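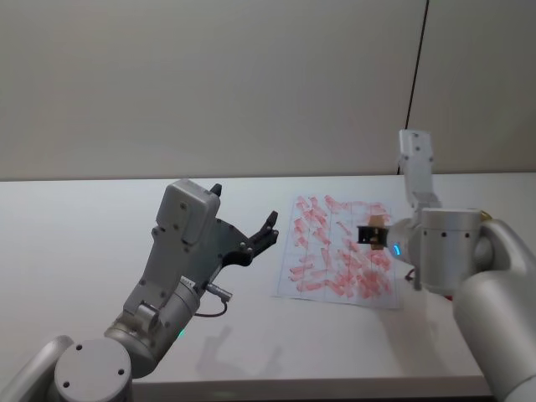
지난 시간 과제에 한 수강생이 적어 낸 의견으로는, 골판지 상자의 압축강도를 재료시험값만으로 추정하면 창고에서의 실제 적재 가능 높이보다 늘 크게 나오는데, 그 차이를 안전계수 하나로 뭉뚱그려도 되느냐는 것이었다. 같은 취지의 질문이 두 건 더 있었으므로 6주차 전반부는 이 문제에 할애한다. 안전계수를 하나로 묶는 것 자체는 허용되지만, 그 안에 무엇이 들어 있는지 항목별로 적을 수 있어야 한다.

6주차 포장공학 개론
골판지 상자의 압축강도와 적재 설계

1. 용어

압축강도(BCT): 빈 상자를 봉함한 상태로 평판 사이에 놓고 일정 속도로 눌렀을 때의 최대 하중. 단위는 N 또는 kgf. 본 강의에서는 N으로 통일한다.
수직압축강도(ECT): 골판지 시편을 골 방향으로 세워 눌렀을 때 단위 길이당 최대 하중. 단위는 kN/m.
주변장(Z): 상자 바닥 둘레. 길이와 너비의 합의 두 배.
두께(h): 골판지 원단의 두께. 인쇄와 타발을 거치면 줄어들므로 가공 후 값을 쓴다.

BCT와 ECT를 혼동한 답안이 많았다. ECT는 원단의 성질이고 BCT는 상자의 성질이다. 같은 원단으로 만든 상자라도 치수, 봉함 방식, 손잡이 구멍 유무에 따라 BCT는 달라진다.

2. 간이 McKee 식

BCT = 5.87 × ECT × (h × Z)의 제곱근

ECT를 kN/m, h와 Z를 mm로 넣으면 결과는 N으로 나온다. 이때 단위 변환은 필요 없다. h와 Z를 m로 넣으면 결과는 kN이 된다. 둘을 섞어 쓰면 자릿수가 틀린다.

적용 범위
- 일반형(0201형) 상자. 날개가 완전히 겹치는 형식이나 트레이형에는 쓰지 않는다.
- 높이가 주변장의 7분의 1 이상일 것. 이보다 낮은 상자에서는 오차가 커진다.
- 길이 대 너비 비가 3을 넘지 않을 것.

원식에는 원단의 휨강성이 들어간다. 간이식은 휨강성을 두께와 ECT로 대체한 것이므로, 이면지 구성이 특수한 원단에서는 원식으로 돌아가야 한다.

3. 감소 요인

가. 습도. 종이의 함수율이 오르면 압축강도는 지수적으로 떨어진다. 표준 조건은 23℃, 상대습도 50%이다. 냉장 유통품은 표준 조건의 값을 그대로 쓸 수 없다.
나. 적재 시간. 일정 하중이 오래 걸리면 크리프에 의해 단기 시험값보다 낮은 하중에서 무너진다. 보관 기간은 일 단위로 기록한다.
다. 적재 방식. 모서리를 맞춘 기둥쌓기가 가장 유리하다. 벽돌쌓기는 하중이 벽면 중앙으로 옮겨 가므로 불리하지만 화물의 흔들림에는 강하다.
라. 팔레트. 상판 간격이 넓거나 상자가 팔레트 밖으로 나가면 모서리 일부가 하중을 받지 못한다.
마. 취급. 하역 횟수, 진동, 낙하 이력.

각 요인의 잔존율을 곱한 값의 역수가 안전계수이다. 잔존율을 더하거나 평균 내지 말 것.

4. 계산 예제

Movholm 물류창고에 Plondeo 세제 상자를 쌓는다. 조건은 다음과 같다.

상자 총중량에 의한 하중: 194 N
적재 단수: 5단
맨 아래 상자가 받는 하중: 194 × 4 = 776 N
안전계수: 4
필요 BCT: 776 × 4 = 3104 N

단수에서 1을 빼는 것을 잊지 않도록 한다. 맨 아래 상자는 자기 무게를 떠받치지 않는 것으로 본다. 팔레트를 2단으로 포개는 경우에는 위 팔레트의 자중과 그 위 상자 전부를 더한 뒤 아래 팔레트의 한 층 상자 수로 나누어야 한다.

5. 시험 절차 요점

시편은 봉함 후 표준 조건에서 24시간 이상 조습한다. 예비 하중을 건 뒤의 변위를 0으로 잡는다. 상판은 고정식과 자유식이 있으며 결과가 다르므로 보고서에 반드시 명기한다. 하중-변위 곡선의 초기 완만한 구간은 괘선이 눌리는 구간이며 벽면 강도와 관계가 없다. 최대 하중과 그때의 변위를 함께 적는다.

6. 과제

(1) Kadura 상자의 치수는 길이 354 mm, 너비 200 mm이다. 주변장을 구하고, 높이 하한을 적용 범위에 따라 계산하라.
(2) Weidemann 상자의 필요 BCT가 857 N일 때, 안전계수 4를 가정하고 맨 아래 상자에 허용되는 하중을 구하라.
(3) 예제의 안전계수 4를 습도, 시간, 적재 방식의 세 잔존율로 나누어 보라. 각 값의 근거를 한 줄씩 적을 것.

풀이 과정이 없는 답은 채점하지 않는다. 제출은 다음 강의 시작 전까지이며, 7주차에는 완충재의 응력-변형 곡선을 다룬다.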